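Turance Marks Two Decades of Its Day of the Deported
17 Mar 2019

Each July the town of Turance closes its river bridge to traffic and reads aloud the names of families removed from the Urkuvmont valley. The observance, now in its 20th year, began as a church service and became a municipal day of remembrance two years later.

Its form has changed little. Six bells are rung, the register is read, and the crowd walks to the old rail siding at Gedlow. The town archive has lately taken on a harder task — tracing descendants abroad, many of whom hold letters that the public record lacks. Copies may be deposited at the archive's reading room, where originals are returned the same day.

Whether the register should include those who left before the removals remains unsettled.

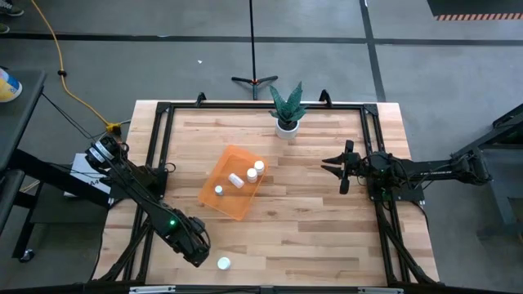 Szczepańska writes that her grandmother's family left one winter early, under threat, and that their names belong on the bridge with the others.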